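Sukari Climb 2023 at Sominbridge – shuttle, start groups, finish
by slowgear_anna, 8/24/23

Hello all. I have registered for the Sukari Climb and I read the rules two times, but there are still points I do not understand. The organizer writes that the field is limited to 600 riders, and that the start is in groups of 500 meters distance on the road. Does this mean we wait standing in the road before the start, or do we roll slowly behind a car? Also the shuttle from the Flotel is four dollars each way and the bicycle must go in a separate truck. I prefer to ride there by myself if the road is open.

I sleep at the Flotel the night before, so an early start is no problem for me.
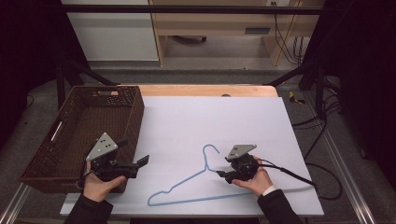

Reply from kneesandgears

I did it last year. You stand first, then you roll behind a car until the Amoah bridge, and only there the time begins. The road from the Flotel was open to bicycles until one hour before the first group. Ride it. It is flat and it is a good warm-up. The truck is safe, but my bike came out of it with the chain off and I had black hands at the start line.

Reply from col_counter

I don't agree about riding there. In July they changed the closing plan and the lower road is now closed earlier. If you come late, the marshals send you around by the quarry and this adds a climb you do not want. Take the shuttle and pay the money.
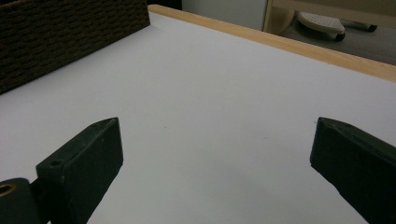
Brown woven basket on the white tabletop

Reply from kneesandgears

The July plan is for the juniors only, as I read it. Page 2, under "Access". The adult groups start later and for them the old times stay.

Reply from col_counter

I read page 2 also. It says "all participants using the lower road". For me a participant is a participant. But I wrote to the office and I will put the answer here when it comes.

Reply from slowgear_anna

Thank you both. I think I will book the shuttle now and if the office says the road is open I lose only four dollars. My other question is about the finish. Is there a bag transport to the top? I get cold very fast after a long climb, and the descent in a wet jersey is the part that worries me more than the climb itself.

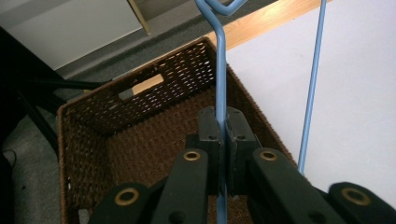 Last time, on another race, I carried a rain jacket in the back pocket and it was too thin. Two layers would be better, but then I have no room for food.

Reply from bidon_vide

Yes, there is a bag transport, one small bag for each rider. Write your number on it with a thick pen, the stickers fall off. Put dry gloves in it before anything else. At the top there is always wind and you wait until they let the groups down together.

Reply from col_counter

The office answered me. The lower road is open for adults with a race number on the bike, so kneesandgears was right and I was wrong. You must be past the Amoah bridge before the juniors start – after that they close it for everybody.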